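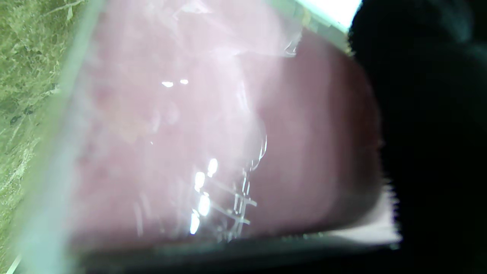

Rebranding a Small Soap Company: What I Learned
Final project report, Intro to Advertising
4 June 2020

For my final project I picked Birker, a family soap business in Hestton that hadn't touched its ads since before I was born. My plan was to write a new campaign for it and test it against the old one, and I was pretty sure mine would win (I had a whole color palette and everything!).

First I read the Tulden case from our course packet, where an agency cut a client's slogan down to 3 words and built the rest of the campaign on top of it. I loved that, so I stole the approach. My slogan was "Wash, then go." The old one was a full sentence about quality and tradition, and I honestly found it kind of sleepy.

I made two versions of a print ad and put each one in an online survey. The old slogan went to 100 people and the new one went to 127, mostly because my cousins kept sharing the second link. I should have closed it sooner -- the groups ended up uneven, and the second one skews young.

People remembered my slogan better, which made me really happy. But when I asked which company they would trust with a gift for their grandmother, the old ad came out ahead, and Birker does most of its business in December. So the catchy line was fighting the thing the company sells best.

I went back and rewrote the campaign with both lines, the short one for posters and the long one for the gift boxes. I didn't have time to test that version. If I did it over, I'd talk to the shop's regular customers first and leave the palette for later -- I spent two weeks on it and it got one comment in the whole survey.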